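Caring for Memoirs and Other Hardcovers at Home
Household Tips from the Lidov Reading Library

Most damage to privately owned books occurs on the shelf. The following guidance was prepared by Bronwyn McKinnon of the Collections Office for patrons who keep biographies, memoirs and family histories at home.

Shelving
Stand hardcovers upright, with enough room to slide a finger between neighboring volumes. A heavy book — a presidential biography of 434 pages, for instance — should not lean against a thinner one. Oversized volumes may be laid flat, no more than three to a stack. 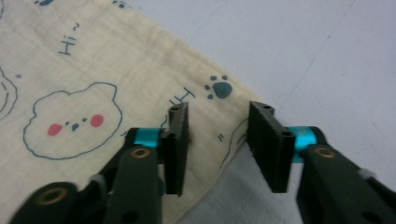
Keep shelves away from radiators, fireplaces and outside walls. Direct sunlight fades the spines of dust jackets within a season or two.

Dusting
Hold the book firmly closed and wipe the top edge from the spine outward. Use a clean, dry cloth and turn it often. Furniture polish should never be used near paper. 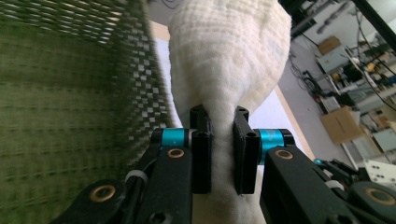

When removing a book, push back the volumes on either side and grasp it by the middle of the spine. Pulling at the top will in time tear the cloth or the jacket.

Signed and inscribed copies
Do not attempt to clean a page bearing a signature. Store letters, clippings and reviews in a separate folder, as newsprint will stain the facing pages. Record on the folder the title of the book to which they belong.

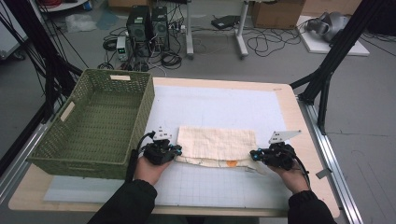
Clear polyester covers may be fitted to dust jackets without tape. Price-clipped or chipped jackets should be kept; they often carry an author's note found nowhere else.

Minor repairs
A slightly warped cover may be placed under a flat board with an even weight for several days. Loose hinges, mold and detached pages require a conservator.
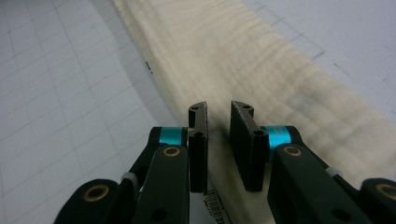 A wooden board on a gridded cutting mat.

Clem Cosgrove leads the book care workshop in the Maruyama Room each April. Places are limited to 33, and registration is taken at the front desk.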